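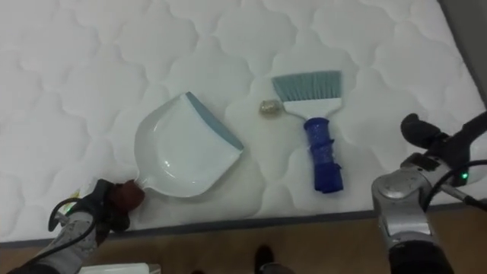 Saturday, April 25, 2020

Bed sweeping task, going over the house rules with Cuiping before we write them up for Skedholm. They want the procedure as a two-page sheet and at the moment it's spread over my notes, hers and a whiteboard.

Points we agreed:

1. Left arm takes the dustpan by the handle and keeps it for the whole run. No swapping hands part way. If the grip slips, stop and log it as a slip. Don't nudge the pan back into the fingers and carry on, I did this twice in November and the runs had to come out.

2. Brush starts lying free on the mattress, handle towards the operator. Right gripper open and clear of it at the start. Cuiping wanted the brush already in the gripper to save time but the pick-up is part of the task in the Valer sheet, so it stays.

3. Debris goes between pan and brush. One crumpled ball is the standard piece. Loose crumbs allowed only in the "mixed" set and the label must say so.

4. Feet. The old rule said "operator stands clear", which everyone reads differently. A shoe at the side of the mattress is too near for anything except teleop at the low speed cap. New wording: 600 mm from the mattress edge with arms enabled, 400 mm only with a second person on the stop button. Tape on the floor to match. Need to check both figures against the arm reach at full stretch before they go in the sheet, I took them from the Satholm bench and that one is fixed height.

5. Cables. Any loop that stands out from the wrist gets checked at both ends of travel before the first run of the day. The quilting has no hard edges to snag on but the pan and the brush do. Meifang Zhong is asking for velcro every hand's width along the forearm. Fine by me if it doesn't pull at full rotation – try it on the left arm first.

6. Green light on both arms before anyone calls ready. Green means powered and talking to the controller. It does not mean safe to reach in. Put this in capitals in the sheet.

7. Boxes and trays stay off the floor under the arms. Put them on the trolley.

Still arguing about: whether to clean the mattress between runs. The cover marks easily and a faint stain could pass for debris in the labels. Cuiping says wipe down every time, I say every tenth run and note it. Left open, ask Zou what they do.

Log numbering: last run before the rule change is 2,435. Anything after that is under the new rules, start a new tab.

To do
– stop button test, both stations
– floor tape, two colours
– re-read the 486 older runs for slips not logged (Meifang has the first half)
– draft sheet to Skedholm once reach is measured

Reach measurement not done, tape measure is at the other building.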